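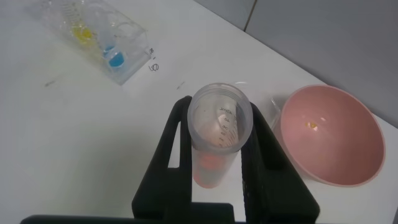 July 16, 2026

Third week of robotics class and my life's work is now pouring. Our team is called Kodov, which was the least bad name left, and our project is a robot that handles colored water without ruining anyone's afternoon. Team Ruvitz is doing the same thing and claims 315 clean pours. I have my doubts, and a calculator.

The graduated cylinder is the hard part. Squeeze too lightly and it slips, squeeze too much and it pops up like a bar of soap. I spent 30 minutes changing one number and then changed it back. My lab notes call this "tuning."

After lunch we went over the order of moves again: cylinder, then the test tube rack with the red, yellow and blue, then the beaker. The bowl is for mistakes. We have until August to make the bowl less important.

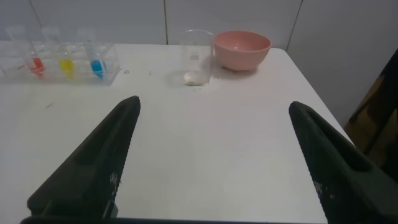 Collari thinks we should slow the arm to half speed and quit blaming the grip. I said I'd try it tomorrow, in the tone of a person who had already tried it and forgotten to save.

Homework: relabel 1,400 log lines. Mine, sadly.

2 comments

pipetteprincess
Half speed fixed ours. Sorry.

amegashie
Save your settings!! Every time!!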